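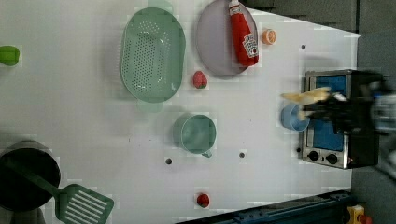 The Billine School is an independent nursery and elementary school serving children from age three through fifth grade. It was founded by a group of families in the Zenard neighborhood who wanted a small school within walking distance of their homes, and it has remained in the same neighborhood ever since. The nursery program is still the point at which most of our families join us. Its days are built on long periods of play with simple things, such as a toy oven with two black knobs, a light blue cup and a mint-green colander, and teachers plan early work in language and number from what the children choose to do with them. The elementary program grew out of the nursery one grade at a time, and the two continue to share a building, a faculty and a garden.

Our History

The school opened with a single mixed-age class in a rented hall on Karimi Street. The hall had one sink, and the first parents' handbook devotes a full page to the schedule for its use. When the hall was sold, the school moved to the former Konov printing works, where it remains. The presses had been removed before the purchase, but the building kept its high windows, its loading door and a freight scale set into the floor of what is now the art room. The scale is no longer in working order. Successive classes have asked that it be left where it is, and the school has agreed.

First and second grades were added once the upper floor had been made safe for use. Third grade followed, and fourth and fifth grades opened together after the east stairway was rebuilt. The school has considered adding a middle school on two occasions and has decided each time to remain at its present size.

The School Today

Billine enrolls 181 students, of whom 73 are in the nursery program. Each nursery class has a lead teacher and an assistant teacher. In the elementary grades, students stay with the same lead teacher for two years wherever staffing allows, with the exception of fifth grade, which is taught as a single year in preparation for the move to middle school.

The school day begins at 8:30 a.m. for all students. Nursery students may attend until 12:15 p.m. or until 3:00 p.m.; families select one schedule for the full year. Supervised care is offered until 5:45 p.m. on regular school days. It is not offered on the day before a holiday closing.

How We Teach

Reading is taught daily and directly, in small groups that are reviewed every few weeks. Children also hear a great deal read aloud, and this continues through fifth grade. The school library holds more picture books than chapter books, and older students are encouraged to borrow from both.

Mathematics begins with objects that can be sorted, weighed and shared out. Written methods are introduced when a child can explain in words what the method does. Parents sometimes find that this takes longer than they expected, and the school holds an evening meeting each October at which teachers work through sample lessons with families.

Pretend play has a regular place in the nursery timetable. A child who sets a table for others must decide who will be served and what will be on each plate, and must talk it through with everyone else who has a view on the matter. Teachers listen closely during these periods. New vocabulary is often introduced there first and returned to later in the day at story time.
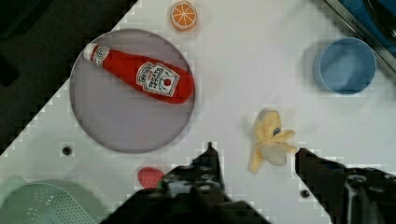 Plush ketchup bottle on a lavender-gray plate.

The move from nursery to kindergarten is treated with particular care. Kindergarten teachers spend part of each spring in the nursery rooms, and nursery students visit the upper floor for lunch several times before the end of the year. Kindergarten classrooms keep a good many of the materials that children already know — play food and dishes among them — so that the first weeks of school are spent with familiar things while new routines are learned. 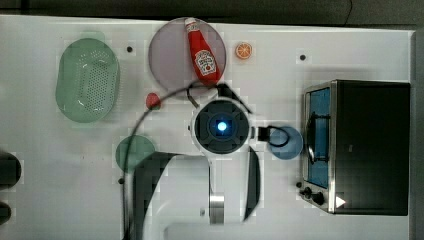 By the winter break, most kindergarten students are working at tables for part of each morning, and the balance between free play and group lessons shifts gradually from there. Families receive a written report in January and another in June. The reports are prose accounts. Letter grades are not used at any level of the school.

Music is taught twice a week in every grade. Students in third grade and above may study recorder or violin, and instruments are available on loan for the school year. Physical education is held outdoors whenever the weather allows, in the yard behind the printing works or at the Zenard playing field.

The Garden

The garden occupies the strip of land between the building and the old rail siding. It was covered in gravel at the time of the purchase and was cleared over two summers. Each class is responsible for one bed. The produce is modest — beans, squash, a quantity of mint that has proved difficult to contain — and is used in the school kitchen when there is enough of it.

Admission and Tuition

Applications for the nursery program open in November for the following school year. Younger brothers and sisters of current students are considered first, followed by children living in Zenard and then by all other applicants. Places in the elementary grades depend on openings and may be requested at any time.

Tuition is set each March and published on the Fees page of this website. The Karimi Street Fund, named for the school's first home, provides tuition support according to family need. Applications to the Fund are read separately from applications for admission and have no bearing on them.

Governance

The school is a nonprofit corporation directed by a board of trustees. Trustees serve terms of three years and may be elected twice. The board meets monthly during the school year, and minutes are available to families at the front office on request. The annual meeting is held in May in the main hall, which seats 200, and all parents and guardians are entitled to attend and vote.

Visiting the School

Tours are given on weekday mornings from October through April and last one hour. Families are asked to arrange a visit through the front office before submitting an application. The main entrance is on Konov Lane. The loading door on the rail side is kept locked during school hours, and visitors arriving by the footpath should continue past the garden to the front of the building.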